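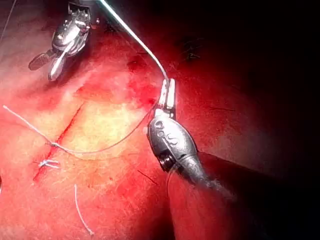 Closing an incision with suture, two robotic instruments at work.

Sanell Gift Baskets
Packing room and stockroom walk-through, Grimham unit
Sun 26 May
Marks: OK / FIX / N/A. Comments after each line, keep them short please

1. FLOORS AND AISLES

Main aisle clear, door to packing tables: OK
Side aisle by the ribbon rack: FIX. Flattened cartons leaning on the rack again. Moved them, they need a real spot
Floor dry, no shred underfoot: FIX. Crinkle paper all the way to the loading door. Slippery on the painted part. Sweep at breaks, end of shift is too late
Mats flat at tables: OK, one corner curling, taped for now
Fire door opens fully: OK
Exit sign lit: OK

2. PACKING TABLES

Tables steady: OK
Cutters in holders when not in use: FIX. Two loose under tissue paper. Somebody will reach in and find one with a thumb
Blades changed, old ones in the blade tin: OK. Tin nearly full
Scissors tied to table: N/A, we quit doing that
Hot glue guns on stands: OK
Glue gun cords: FIX. One has a split near the plug. Tagged and pulled, do not put back out
Staplers: OK

3. SHRINK WRAP STATION

Heat guns cool down on the metal rest: OK
Guard on the bar sealer: OK
Sealer shuts off at the foot pedal: OK, tried it a few times
Fan running: FIX. Runs but rattles. Screen is packed with dust, clean it first and see
Burn gel in date: FIX. Expired in November. New one on the order
Wrap rolls stored flat: OK
Note: anyone on the heat gun wears sleeves up or snug, no loose cuffs. Said this last time too

4. FOOD STOCK

Off the floor, on racks: OK mostly. One case of Bianchini breadsticks on the ground by the scale, moved up
Oldest in front: FIX. Cheese straws are backwards, new cases got shoved in front of old. Reshelved the top row, rest still to do
Dates checked: see below
Nut items on their own shelf: OK
Nut shelf label readable: FIX. Faded. Reprint bigger
Chocolate shelf temperature log filled in: FIX. Missing weekend entries. If you didnt read it, leave it blank and say so, do not fill in after
Opened sample packs: FIX. Bag of caramel corn open with a clip on it in with sale stock. Tossed
Pest traps: OK, nothing in them

Date check comments: pulled 12 jars of the Bianchini fig spread, too close to date to go in a corporate basket that might sit on a front desk for a couple weeks. Box marked HOLD on the end rack. Can go in the break room, can not go in an order. Smoked almonds fine. Crackers fine. Did not get to the tea, boxes were behind the pallet.

5. BASKETS AND TRIM

Wicker checked for loose ends and splinters: FIX. The large oval ones are rough round the rim, run a gloved hand around before filling. More than 10 in the first stack were bad enough to set aside. Supplier should hear about it
Handles tug tested: OK
Wire on bows tucked: FIX. Sharp ends sticking out on the gold bows. Fold it back twice
Reusable boxes, lids fit: OK
Weight tag on the big executive basket: FIX. No tag. It needs the two-hand lift sticker same as the tower

6. RACKING AND LIFTING

Heavy stuff waist height: FIX. Jam cases up top again, swap with the tissue
Step stool feet: OK
Ladder tag current: OK
Rack bolts: OK, checked by hand, none loose
Pallet jack: OK. Pulls left a little, always has
Stack height: OK except bay 27, that one is over the line. Bring it down before Tuesday's truck

7. LOADING DOOR AND SHIPPING

Door edge strip: OK
Dock plate: OK
Wheel chocks out and used: OK
Labels match the packing slip: spot check only. Order 282 had the right basket and the wrong gift card in the envelope, caught it, fixed. Not a safety item I know but writing it down anyway
Cold packs in chocolate orders for the Gremside route: OK. Start doing every order now, not just the hot days
Driver walkway marked: FIX. Paint about gone

8. PEOPLE STUFF

Hairnets at food tables: OK
Gloves, all sizes: FIX. Out of mediums
Hand sink, soap and towels: FIX. Towels out, filled. Soap ok
First aid kit: FIX. Low on finger bandages, see blade comments
Allergen card posted at each table: OK, one missing at the end table, copied and put up
Drinks away from tables: FIX. Coffee next to open tissue. Come on

DO FIRST

Glue gun with the split cord stays out of use
Bay 27 down to the line
Blades in holders
Jam cases to waist height
Finish date check, tea, and the back half of the cheese straws

CAN WAIT A WEEK

Walkway paint
Nut shelf label
Fan, if cleaning the screen doesnt do it
Carton spot by the ribbon rack. Maybe the old coat corner?

ORDER

Medium gloves
Burn gel
Finger bandages
Lift stickers
Blade tin

Left from last sheet: the extenion cord under table by the window is gone, good. Light over the scale still flickers. Mirror at the blind corner never got hung, it is leaning behind the office door, bracket is in the drawer with the tape guns.

Copy goes on the clipboard by the sink. Cross off and initial when done, date too. Next walk-through covers the Gremside storage unit as well so bring the key.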